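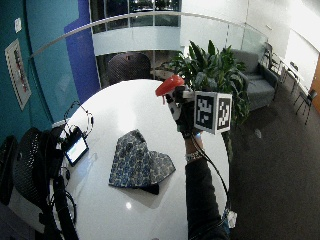

The navy one, folded. Sort of. White table, Saturday.

Right, quick one because I've got to be out the door by 2 and I promised Palesa I'd write up the fabric thing before I forget it all.

So. November is when I do the cupboard. Every year I say I'll do it in spring like a normal person and every year it's November, dark by teatime, me on the floor with a heap of cloth. Scarves, offcuts, tablecloths, the bits I bought at the Dimitrov sale and never cut. All of it creased to bits.

The navy with the little pale blue and white pattern is my favourite and also the worst behaved. Won't lie flat, won't stay in a square. You fold it in half, turn round for the next piece, and it's slid off into a triangle. I've stopped fighting it. Triangle is fine. Triangle goes in the drawer same as anything else.

What I do now, for anyone who asked (Vesna, mainly):

Clear a bit of table first. Smooth top is best, you can see the creases properly against white and nothing snags. Dark cloth on a pale table, pale cloth on a dark one if you've got it.

Spray, wait, then smooth it with your hand. I used to soak everything. Don't. A light mist from a bit of a distance, then leave it alone while you put the kettle on. Thin cottons hardly need teh iron after that.

Test a corner if the colour's strong. I did a black piece last year that bled all over a cream napkin, still cross about it.

Fold along the pattern, not along the edge. Half of these were never cut straight to begin with and if you trust the edge you end up with a parcel that leans.

Drawer, not shelf. Stood up on end like files so you can see what you've got. I got this off Borislav, who does his shirts that way and is unbearable about it.

Still to do: the wool, the two curtains with the hooks still in, and whatever is in the Velari bag. I have a horrible feeling it's more napkins. Also need a new spray bottle for home, the old one dribbles down my sleeve every single time. Rotitz had them at 2 for the price of one last time I was in, so might go Monday, might not.

Vesna, if you want the green check it's yours, I'm never going to make that skirt. Message me before I change my mind. Ognjen has already asked for the stripey offcuts so thsoe are gone, sorry.

Will put the drawer up when it's done. Coat on, keys, bye.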